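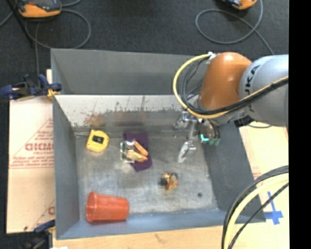
According to Arif Samarakoon, the arm has never once asked him how his weekend was, and he counts that in its favour. He has worked returns at the Sondport warehouse in Berley long enough to have an opinion on most things, and our group spent two shifts writing them down.

Our report for the Workplace Change unit looks at what happened to the returns bench after Inine, the contractor, put in a picking arm. Returns is the part of the business where everything people regret buying comes back mixed together. The arm's job is to take single items out of a metal bin. The people's job used to be the same, and is now harder to describe.

Management gave us a figure of 2825 items a week through the bench, nearly 70 per cent of them meant for the arm. Soft things and clear plastic are where the arguments start. Cloth has no fixed shape, and see-through packaging is hard on the cameras, so both tend to end up with a human anyway.

What changed most was the talking. Two people used to stand across the bin from each other and complain about head office. Now one stands beside the arm and clears faults, and the other has moved to Pennington, where the complaints are presumably just as good. Sore wrists are down, by the staff's own account. Boredom is up – several people told us they missed being tired for a reason.

Training was a single morning and a laminated sheet. The sheet says to press reset and wait. Arif's version, pencilled underneath, adds a third step that our supervisor asked us to leave out of the report.

We had planned to interview the night crew as well, but they changed rosters in February and we ran out of semester.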